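Match model notebook, November, started 7.40 in the evening

Back on the turnover stuff. I said last time I'd leave it until the league file was clean, and the league file still isn't clean, but I got bored of waiting and ran it anyway.

Quick recap so I don't have to scroll up next time. We've got 1,643 drives in the sheet now, after I threw out kneel-downs and anything that started with under half a minute left before the break. Upendo Owino did the last batch of tagging and did it far more neatly than I did mine (sorry, Upendo, I know you can see my column). The question is still the same one: does a side that wins the ball back a lot in the first four games keep doing it, or are we just looking at a bouncy ball and feeling clever?

First go tonight: split each season down the middle, takeaways in the first half against takeaways in the second. Looks like a shotgun blast. I even tried squinting. Brirero are the side everybody points at, because they had that mad run at the start where every loose ball seemed to hop into their arms, and sure enough they're as ordinary as anyone after that. Trastau went the other way. If I'd been setting lines off the early numbers I'd have had Trastau as underdogs at home to Nilmont and looked very silly.

Second go: fumbles split from interceptions. Better! Interceptions thrown do seem to hang about a bit, which fits with the idea that some quarterbacks just like to chuck it into a crowd. Fumble recoveries don't hang about at all. I'd want more seasons before I said that out loud to anybody at the club.

Then I got stuck on pressure. We tag a hurry, a hit and a sack, and I don't think the three of us doing the tagging mean the same thing by "hurry". I went back over 200 of my own snaps from the spring and changed my mind on a good few of them, which was not a pleasant hour. One of them I'd tagged as a hurry and the rusher is flat on his face. No idea what I was thinking. For the moment I've lumped hurries and hits together and left sacks by themselves. Note to Upendo: please don't retag anything until we've agreed the wording, or we'll end up with two versions again and I'll cry.
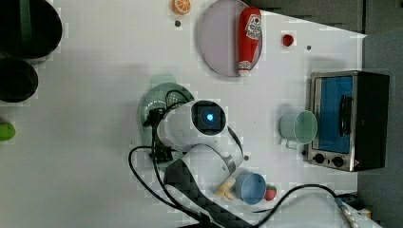

Sack rate, then, with the lumped column in. What I want is a number for how well a line is holding up that doesn't jump about every time one tackle goes out with a bad ankle. At present I take every passing snap and pour the lot in, and that's daft, as half of them tell you nothing: screens, throwaways, quick slants where the ball's gone before anyone's moved. It all needs tipping through something like that pale green colander first, so the quick throws drain off and I'm left with the snaps where the line really had to block. So tonight's rule is to drop any snap where the ball is out before the drop is finished, and drop all designed screens. I've kept play action in, though I went back and forth on it. Might be a mistake. Look at it again once there's more of it.

With the rule on, Nilmont's line goes from middling to properly good, and I believe it. Anyone who's watched them knows they hold the ball for ages. Benjelloun drop a long way, which I also believe, as they throw so many screens that their sack rate was always flattering them. Brirero barely move. Trastau I don't trust yet, there's a whole game with the tags missing after half time (file stops at the third quarter, I think the upload died and I didn't spot it).

Things that broke: the injury column. I'd been putting "out" and "doubtful" in the same field, and the script read every "doubtful" as fit. So a whole load of players with hamstrings were happily starting as far as the model was concerned. Fixed now, two fields, one for what the club said and one for whether the player took a snap. Had to rerun everything from the top, and lost the kettle break to it.

Also the home edge. I've had it fixed at 2 points since the very beginning, for no better reason than that it was what I'd always heard. Let it float tonight and it came out smaller, but it wobbles so much depending on which games go in that I've put it back where it was. Leaving the floating version in the other tab in case anyone wants to poke at it.

Next time:
Get the missing Trastau half and tag it.
Write one sentence each for hurry, hit and sack, and send them to Upendo for shouting at.
Run the interception split again with garbage time taken out.
Try the line number against the actual spread, Nilmont v Benjelloun first, that's the one I'm curious about.
Sort out overtime drives. They're in there twice, I'm nearly sure.

Stopped at 10.15, saved in the usual place.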